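About us

Hello, and thanks for stopping by! I'm Natnael Demissie and I run Klinhom, a small evening language school above the bakery on Flarnholm Road (follow the smell of rolls, then up the stairs).

I started it in April 2019 with six learners and a borrowed whiteboard. We've now had more than 299 people through the door, and I still teach the Monday-morning-brain beginners myself, whatever night they come. We do Spanish, Amharic and Italian, in groups of up to eight, and a ten-week course is £115 with the book included.

I'm not big on grammar drills. We talk, we get it wrong, we have a biscuit and talk some more! In June we all go off to Floltano for a long weekend and order our own dinners, which is great fun and a bit scary.

If you'd like to join, ring or just pop up and say hello.
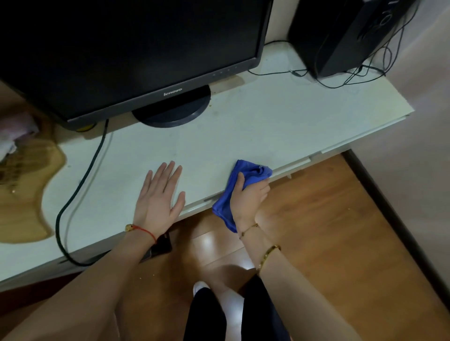

A desk at Klinhom, Lenovo screen and all

Comments

Maureen T: Did the Italian last year and loved it. Is there a level three yet?

Natnael: Starting after the summer, Maureen! I'll save you a chair.

pdw62: Is there parking?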